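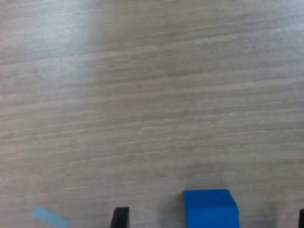
Blue cube on a grey wood-grain top, gripper fingers either side.

Search products Go

Prellberg Unum Tidy-Up Kit

Can a machine clear your kitchen table yet? A bit of it – slowly, and if you've kept the mess to cubes and cups. The Unum kit is for workshops and schools who would like to find out for themselves.

Sorting by colour is the job it does best. Red goes with red, blue goes with blue, and a full run takes up to 15 minutes. A bored six-year-old is quicker but wants paying in biscuits. 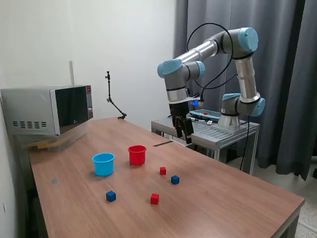 Mugs with handles are harder, and cutlery is a sore point at Prellberg. Sani, the wiping add-on, has been promised for November. We didn't say which November.

In the box: 2 cups, 36 cubes, printed task cards and a licence for Mitness, the software that keeps score. Arm, gripper and table not included. Mitness will tell you how often a cube was dropped, in more detail than you may want.

Guarantee: 36 months on the cubes, which have yet to let us down.

Delivery within 72 hours. You will have to unpack it yourself.

Page updated June 14, 2025

15 shares 2 comments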